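Stop Tuning the Planner

14th April

There is a number in our config file called approach_clearance. When I joined Vudwood it had a comment next to it that said "temporary, do not touch." I have touched it 57 times, according to the commit log, and I would like to make the case that 56 of those were a waste of electricity.

Our product, Orulton, is the layer that sits between "the camera sees some stuff" and "the arms move." It decides what to pick up, from which side, with which arm, and what to do with the other arm in the meantime. For years the industry habit has been to treat a bad pick as a planning problem. The arm bumped something, so widen the margin. The arm refused to go in, so narrow the margin. You can keep a team employed this way for a very long time, and I have the pay stubs.

The trouble is that the planner is usually right, given what it has been told. It has been told that the world is a set of solid lumps with clean edges. Give it wooden blocks on a gray mat and it is a genius. We had a wall of charts from the gray mat. Visitors loved the charts.

Then we started feeding Orulton the sort of thing people own. Crochet, clear plastic sleeves, tape, a beaded chain. A clear sleeve is nearly a hole in the depth map, so the planner cheerfully drives a finger through it. A knitted toy has a surface that depends on how hard you are asking. Neither of these is a clearance issue, and no value of approach_clearance between zero and the moon will fix it. 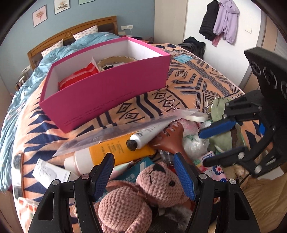 Two arms make this worse before they make it better. The planner wants to know which objects are attached to which, and in a pile the answer is "sort of." Pull the soft thing and the packet on top slides. Our old code had a function named is_supported_by that returned true or false. I now think of it as the most optimistic line in the repository. We replaced it last August with one that returns a probability, and the first thing it did was admit it had no clue in a third of cases. Morale dipped. Picks improved.

My proposal, which I have made in enough meetings that people bring snacks, is that perception should pass its doubts along instead of rounding them off. If the segmenter thinks a region might be one wrapper or two, send both guesses down and let the planner choose a motion that is fine either way. Often there is one. It is slower and it looks timid. We ran 2,928 recorded piles through it in replay, and the planning step took 200 milliseconds longer on the ugly ones. I have waited longer than that for our build server to find its own name.

The usual objection is that a bigger model will swallow the whole problem, planner included. Maybe so. Śliwiński, the small shop that makes our replay tool, has a slide to this effect, and so does everybody else. But even an enormous model gets debugged by some tired person at a screen asking why the left arm did that, and I would like that person to have something to look at besides a shrug in floating point. Zoker, our log viewer, now draws the competing guesses on top of each other in different colors. It is hideous and I use it every day.

As for approach_clearance, it is back to the value it had when I got here. I left the comment in.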